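28 Apr 2023

Opening night for the Jurnar over-40 league. We drew Hutness, who won it last August and kept most of the same lineup. I had 12 players signed up and 11 on the bench by game time, so everyone got at least a couple of innings.

The field at Mackay was in decent shape, a little soft behind second. Vilho Laaksonen pitched the first four and walked only one. I caught, which my knees are telling me about now. We gave up a run in the first on a bloop to right and another in the third on my throw into center field. I should have held the ball.
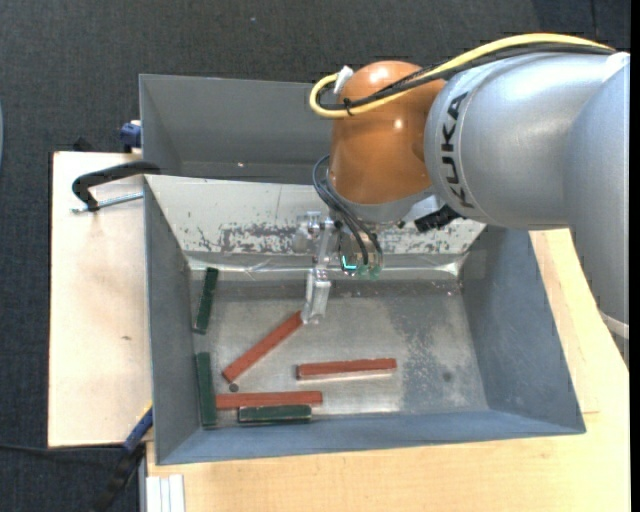

We got both back in the fifth. Vilho doubled down the line with two on and the left fielder took his time getting to it. After that neither side did much until the last inning, when Hutness put a runner on third with one out and brought him in on a fly ball. Lost by one, 3 to 2.

Dues are 100 dollars a player this year and I still need to collect from four people. Tullier wants another 100 for the lights if we take the late slot, so I'll ask the guys before I say yes -- I think most of them would sooner play early.

Left my good batting gloves in the dugout. Will call over there in the morning. Next game is against Tullier's own team, and I plan to put myself at first base and let somebody else catch.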